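Anime Club general meeting, 11 April 2026
Kallell Community Center, upstairs room
Chair: Sayaka Yokoyama
Minutes: Shiela Enriquez

Apologies were received from the two members who run the manga swap. Everyone else on the regular list came, plus a few new faces from the library group. Welcome! Please write your email clearly on the sheet next time, as two of the addresses bounced.

## 1. Minutes of the last meeting

Approved with one fix. The opening song we voted best of the winter season was the one from *Kettunen*, and I had written down the ending song by mistake. Both are great, but the vote was for the opening and the list on the club page now says so.

## 2. Spring season, first impressions

Sayaka opened with the shows that people have started since we last met, and this took up a good chunk of the evening, happily.

**Arar.** Nearly the whole room is watching it. Two episodes are out and the second one got a real cheer when it came up. People loved the train station sequence, the way the music drops out completely when the sister picks up the phone, and the background paintings all the way through. There was some worry that the story is moving too fast for readers of the manga, who pointed out that episode two already covers the end of the first volume. Sayaka thinks the studio is hurrying to reach the island story and will slow down once it gets there. We'll see! Readers were asked again to keep spoilers in the spoiler thread.

**Cinberg.** Split opinion. Fans of the director are enjoying the slow start and the long conversations, and Shiela (me) thinks the detective is the best new character of the year so far. Others found the first episode hard to follow and wanted to know who was related to whom. A family chart will go up on the club page, made only from what has aired.

**Kettunen, second half.** Continues to be a joy. The cooking episode was praised by everybody who has seen it, and we agreed to save any long discussion for when the last episode is out.

## 3. May movie night

We are showing the *Kettunen* recap movie, with the short film that was made to go before it. The short is 10 minutes long and has no dialogue, so we will run it first while people are finding seats.

- Language: Japanese with English subtitles. A show of hands was clearly in favor. We will look at a dubbed night later in the year for members who asked for one.
- Room: the big hall downstairs. It holds 100 with the chairs out, and Sayaka has put our name down for it.
- Screening rights: the request has gone in to the distributor and we are waiting for an answer. No posters until we have it in writing.
- Start time: 7:00, doors at 6:30. The movie should let us out before the building closes at 10.
- Snacks: bring your own, and please take the wrappers home. The melon soda idea was very popular and Shiela will price it.
- Getting home: members who are walking would like to leave together. Meet by the front doors after the credits, and say which way you are headed. 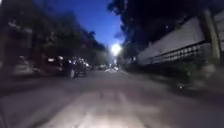
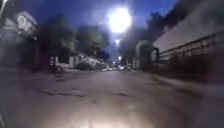
## 4. Fan art zine

The zine is really happening! Submissions are coming in steadily and the quality is wonderful. Sayaka passed the tablet around so that everybody could look at the two finished comics and the watercolor of the *Arar* lighthouse, which got a small round of applause.

Questions that came up:

*Can one person send in more than one piece?* Yes, up to two. If there is space left over at layout we will ask for more.

*Do written pieces count?* Yes, and we would love some. The limit is 1,000 words for a review or essay. Fan fiction is welcome too, same limit, and it has to be suitable for all ages, as the library will be keeping a copy.

*Color or black and white?* Color cover, black and white inside. Artists who have worked in color should check how their piece looks in gray before sending it. The watercolor was proposed for the cover and the idea was warmly received, but we will wait until all the entries are in and vote then.

The deadline stays at the end of May. Files go to the club address with your name as you want it printed.

## 5. Club library

The shelf is in much better order after the cleanup. All of *Cinberg* is back except volume four. If you have it, no hard feelings, just slip it into the return box. We have been given a full set of an older space opera on disc, in beautiful condition, with the art booklets still inside. It can be borrowed one box at a time.

There was a long and cheerful discussion about whether to shelve by title or by author. Title won. Shiela will redo the labels.

## 6. Watch-along nights

The online watch-along is going well and the chat was very lively for the last one. Newer members asked for a countdown before we press play, so that nobody is laughing ten seconds early. Agreed. Sayaka will type the countdown in the chat and we will also pause together at the halfway break.

Next up are *Arar* episodes three and four as a pair, once both are out. After that the room wanted something older, and we drew up a short list from suggestions: a sports series, a magical girl series and the baking one that keeps getting mentioned. The poll goes up on the club page this week.

## 7. Any other business

- The club page passed 1,000 visits, mostly people reading the *Kettunen* episode guide. Thank you to everyone who has written an entry. Episodes seven and nine still need writers.
- A member asked about cosplay at the movie night. Yes please! Keep large props out of the aisles, and keep tall wigs to the back rows.
- The drawing circle would like to start half an hour before the main meeting. No objections, and the room is free.
- Somebody left a green scarf on the coat hooks last time. It is in the club box.

## Actions

| Who | What |
|---|---|
| Sayaka | Follow up on screening rights |
| Sayaka | Confirm the big hall |
| Sayaka | Post the watch-along poll |
| Shiela | Price melon soda |
| Shiela | New shelf labels, by title |
| Shiela | *Cinberg* family chart, aired episodes only |
| Everybody | Zine pieces to the club address by the end of May |

The next meeting is in May, same room, with the drawing circle beforehand. Bring your *Arar* theories.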